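Ultel Course 3092: Household Workspace Organization
Handout 4: Zoning a Shared Table

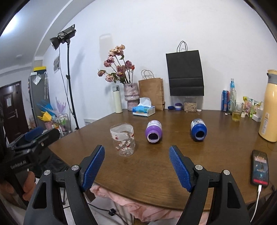
Figure 4.1. Mixed-use table against a wall, with containers in the front area and food, drink and paper goods at the back.

4.1 Purpose
A table used for several activities collects items from all of them. The method in this handout assigns each item to a zone by how often it is handled, then by how easily it tips or spills. Storage furniture is covered in Handout 5.

4.2 Terms
Work zone: the open area nearest the user.
Back row: the strip along the wall, 20 cm deep in the Stilside exercises.
Wall zone: anything hung above the surface. The black paper bag with rope handles in Figure 4.1 is in this zone.

4.3 Sorting order
Remove paper bags and packaging first. They take up a large footprint for their weight and hide what stands behind or in front of them. Next, group the drink containers. In Figure 4.1 these include the two thermoses, which stand far apart, and the blue can. Dry food in clear containers, such as the oats or grains, forms a separate group.

Open vessels go last. A glass holding liquid should stand at least 300 mm from any electronic device or cable. Compare the yellow liquid and the small white device on the right side of the table, and note which one you would move.

4.4 Items lying down
A bottle on its side can roll and occupies more surface than the same bottle upright. Stand it up or remove it. The purple-capped and blue-capped bottles in the figure are both on their sides, as is a small blue container in the back row.

4.5 Decorative items
One per table is the Galstead rule. A vase of dried flowers needs no water and may stay in the back row permanently. Tissues count as a supply.

4.6 Exercise
Draw the table in plan view. Mark the three zones and place every item you would keep. List the remainder with a destination for each. Reading: Hourani workbook, p. 31.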